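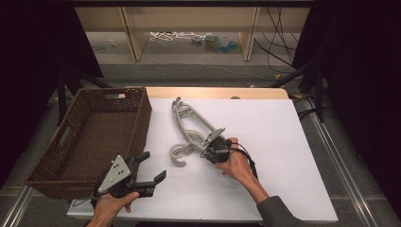 How do I stop a hand-held parallel gripper from letting a plastic clothes hanger rotate in the jaws?

Close on the main body of the hanger, near its center of mass, and put a compliant pad on each finger. A hanger held at one end has a long lever arm, and two small hard contact patches can't resist the torque at any sensible clamp force.

Home Questions Tags Unanswered Help

More detail from the asker:
I have a pair of grippers for a sorting project in our shared workshop. Fingers are hard printed blocks with flat faces. The task is to pick hangers off a table and put them in a basket. With a Flotix driver set to 900 mA the hanger stays in the jaws but swings hook-down as soon as it leaves the table. At 1,200 the motor gets too warm to leave running. Do I need a bigger motor or different fingers?

3 answers, sorted by votes

Answer 1 (accepted)
Different fingers. More current buys a little friction and a lot of heat.

Bond 2 mm silicone sheet to both contact faces. Degrease the faces with alcohol first and scuff them with coarse paper, or the sheet will peel at the leading edge. Leave the screw holes clear so the fingers can still come off.

After that, look at where you grab. On a molded hanger the neck is the obvious target, but it is short and close to round, so it pivots between flat faces. The long side bar gives you a line of contact.
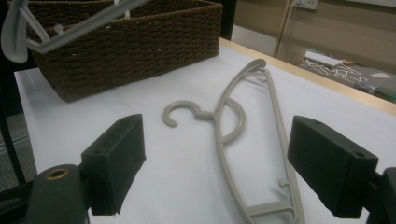

If you want to keep using the neck, cut a shallow vertical V into one finger and leave the other flat. The V takes the neck at two lines and the flat finger pushes it in. It holds well on thick plastic. On wire hangers the groove has to be much smaller, so I keep a second set of fingers for those.

Also check backlash with the jaws closed on nothing. Ours had enough play in the linkage that the fingers toed out under load and only the tips touched. A shim behind each finger fixed it -- the pads did very little until that was done. Ours have run 2,000 cycles on the same silicone with the edges slightly worn.

Answer 2
Agree on the pads. I used the Sqalli self-adhesive foam and would not use it again. It compresses, takes a set, and you lose parallelism. Fine for a weekend test.

Slow down the lift as well. Half of my swing was acceleration.

Answer 3
try rubber bands. worked for me

Comment on Answer 1: Shimmed first, then padded. Back at 900 mA and the hanger stays level if I get the side bar. The neck still turns. Will cut the V next.

Filed under: Grippers & End Effectors > Home and Workshop Builds
Contact | Terms | © Bilteser Community Help | Back to top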